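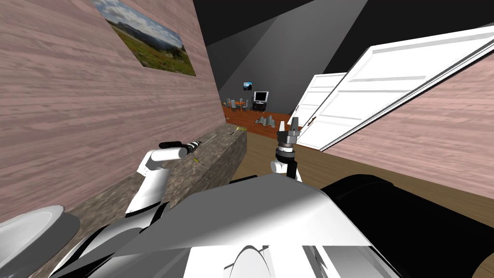 Figure 3. Simulated apartment, Brandar two-arm model, body camera. Left gripper over the stone counter.

4.2 Gripper comparison

Same house layout for both grippers. Only the end-effector and its controller gains change. We ran 479 episodes in total, 166 of them with the Presora two-finger gripper, the rest with the Brasetico. Controller at 30 Hz throughout. Small thin items on the counter are the hard case: a few millimeters of height error and the fingers either scrape stone or close on air. Arm reach was not the limit, camera tilt was more of a problem then we expected. Detection on the body view alone lost the yellow items in a good share of runs, so a close view at the gripper was added.
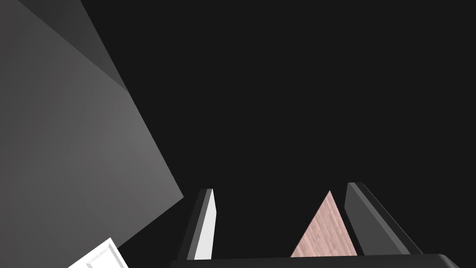 Figure 4. Close view at the gripper. Two fingers, with a pink wood-grain shape between them.

Close view helps with final alignment but carries almost no context. Dark background, little texture, depth estimates drift. We therefore feed both views to the policy and let the body view set the approach, following the switching rule of Nic Aodha (4 steps of overlap between views, no tuning).
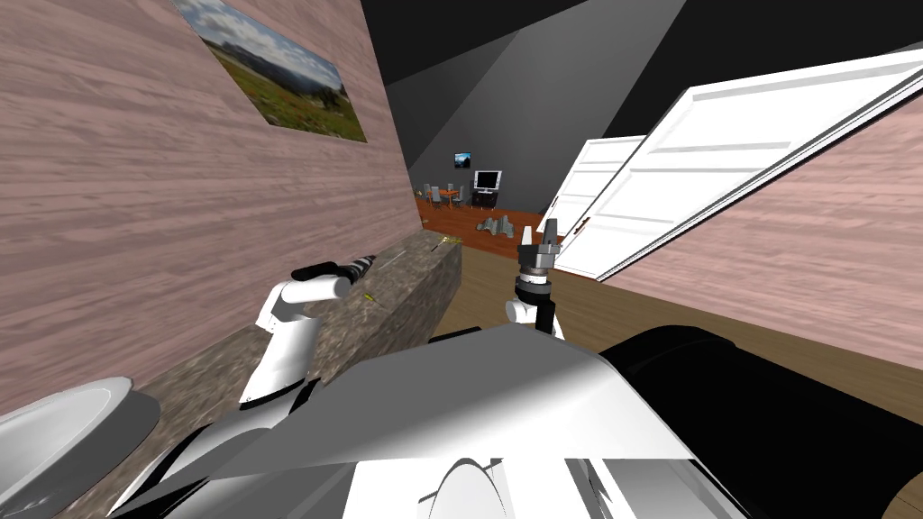
Failures split unevenly. Brasetico slips late, during the lift. Presora mostly misses on approach, and recovers on a second try if the wrist angle is kept. Contact freindly gains lowered both, at the cost of longer episodes. Retuning per gripper is left for Section 5.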